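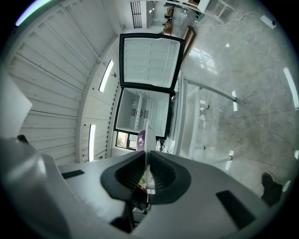 Progress report, Bustach community pantry, cold storage part of the grant

Hi all, and thanks for being patient with me while April got away from us! I know you wanted this before the budget meeting, so I'll start with the freezer, as that's the piece you paid for and the piece everybody keeps asking me about.

The chest freezer is in the back room at Bustach. White inside and out of the way of the door, black rim around the lid, and one white wire basket that came with it. I had wanted two baskets but the second is on back order from Jaidee (more on that below). The lid swings all the way up, which I'm very happy about, because the old one at Privwood had to be propped with a broom handle and I have the bruise to show for it.

The room itself is the same white slatted paneling you'll remember from the visit. We didn't repaint. The strip lights are bright enough to read a date on a bag of peas, so the line for "extra lighting" in the original budget can go back in the pot.

Money: the cold storage line was $2499 and we've spent $620 of it on delivery, the new outlet and the deposit. The balance on the freezer is due when the second basket turns up, and I'd like to hold on to it until then if that's okay with you. Jaidee have been nice on the phone but vague about dates.

What we still have to do is the labels. Every shelf, bin and basket is supposed to get one, purple and white to match the Girano pantry so people who help at both places don't have to learn a new system. I had a long back-and-forth with Girano over whether bread gets its own color (it doesn't, it goes in with baked goods, and I lost that one). The other job is the packing order. My plan is meat at the bottom, vegetables on top of that, and the basket kept for small stuff like butter and the single-portion soups, which always sink to the bottom and get found a year later.

We have 76 households signed up for frozen boxes so far. That's more than I put in the application and I'm a bit nervous about space in the first month! If it gets tight I'd rather do two pickup times, one in the morning and one at 4 pm, than send anybody home with a short box.

One question for you: can leftover lighting money go toward insulated bags? The ones we carried over from Privwood have broken zippers. I can send the quote whenever you want it.

Next report will have the temperature log in it, plus the first month of pickup numbers.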